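Rekau opens remote training desk for kitchen robot tasks

Rekau has opened a remote training desk where operators teach household tasks to a robot by steering it through them, first in a simulated kitchen and later on a physical machine. The desk went into daily use in July with 4 operator stations. The company plans to raise that to 10 once a second room has been wired.

The work is part of a joint project called Sokol. Rekau supplies the operators and the training procedure. Flindov, a software firm, builds the simulated kitchens and runs the servers. A third partner, Nukel, makes the hand controllers and will host the physical trials.

At each station an operator sits with a controller in each hand and watches the simulated room on a screen. Moving a controller moves the robot's arm. A trigger under the index finger closes the gripper, and a foot pedal starts and stops recording. The software stores the arm's joint positions, the gripper setting and the view of the room for the whole attempt. A finished attempt is called a demonstration, and a set of demonstrations for the same task is then used to train the control software.

Sokol currently covers 19 tasks. They include opening and closing cabinet doors, moving fruit and bowls from one surface to another, turning a faucet on, and putting a dish in a microwave. Each task has a one-line written instruction, and operators are told to do what the line says and nothing more. An operator who sees a drawer standing open during a bowl task leaves it open.

Rekau said the bowl tasks have taken the most practice. Operators have to keep the bowl level enough that its contents stay in, and they get no sense of weight or grip through the controllers. Most new operators squeeze too hard at first, which in the simulation can make a bowl jump out of the gripper. Others turn the wrist too early and run out of range before they reach the counter.
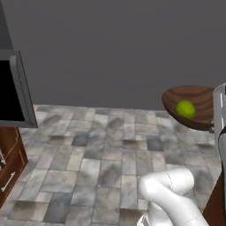
A simulated kitchen with a white robotic arm and a tilted wooden bowl holding one green fruit. Rendering: Flindov.

The rooms change between attempts. Flindov's software swaps floor tiles, wall colors, cabinet finishes and appliances, and it moves the starting position of the robot. The company said this is meant to keep the trained software from depending on one particular room. Operators were at first given a new kitchen for every attempt, but many asked for a few tries in the same layout before a change. The schedule now gives them 3 attempts in one kitchen before the next one loads.

New operators train for two weeks. The first week is spent on reaching and grasping with a single arm. In the second week they add the second arm and learn to drive the base, the part of the job that causes the most failed attempts. Backing away from a counter while holding something is practiced on its own, with the operator switching between the room view and a camera view from the robot's head.

A demonstration is kept only if the task is completed and the motion passes a review. A reviewer plays it back at double speed and rejects it if the arm strikes a cabinet, if the object is dropped and picked up again, or if the operator pauses for a long time in the middle of a reach. Rejected attempts are not deleted. They are stored in a separate folder, and Flindov has said it may use some of them later to teach the software to recognize when a grasp is going wrong.

Rekau's procedure also asks operators to vary how they do a task. If a bowl can be taken by the near rim or the far rim, both should appear in the set. Early sets were too uniform, according to a project note sent to the partners, with nearly every operator approaching from the right. Software trained on those sets did poorly when the object was placed to the left of the robot. The company now marks a preferred side on the operator's screen for some attempts and leaves the choice open for the rest.

Operators work in blocks of 45 minutes with a break after each. Nukel shortened the controller grips after complaints of sore wrists during the first weeks, and it has sent Rekau a new pedal with a lighter spring. A seated arm support is being tested at one station.

The second stage of the project is teaching by hand on real equipment. In that method a person takes hold of the robot's arm, with its motors set to give way under light pressure, and guides it through the motion directly. Nukel has fitted out a test kitchen at its plant for this purpose. The partners want to compare the two approaches on the same tasks and see whether demonstrations recorded by hand need fewer corrections than those recorded by remote control.

Hand guiding has limits of its own. The person doing the guiding stands close to the robot and can block its cameras, so the recorded views may include an arm or a shoulder that will be missing when the robot works alone. Nukel intends to record each motion by hand first and then have the robot repeat it with the room clear, taking the camera views from the repeat. That doubles the time for each demonstration, and the partners have not settled whether it will be done for every task or only for those where the cameras matter most.

Simulation has gaps too. Liquids are left out of the present task list, and cloth is limited to one folded towel that behaves as a stiff sheet. Flindov said soft items will be added when they can be run without slowing the picture on the operator's screen. A delay between the controller and the arm makes fine work difficult, and operators have been told to stop and report it if the arm begins to lag behind their hands.

The partners have agreed to share all accepted demonstrations among themselves. No decision has been made on releasing them outside the project. Rekau said a short written guide to its review rules will be offered to other groups doing similar work, along with the task instructions and the checklist used in operator training.

Rekau is taking applications for operator positions at the training desk. Experience with robots is not required. Applicants complete a short trial at a station, in which they are asked to open a cabinet, pick up a cup and place it on a shelf. Shifts are available in the morning and the afternoon, and the last afternoon block ends at 6:30 p.m.

Physical trials at the Nukel test kitchen will start with the cabinet tasks, followed by the bowl tasks.

Contact the news desk | Copyright Rekau. All rights reserved. | Back to top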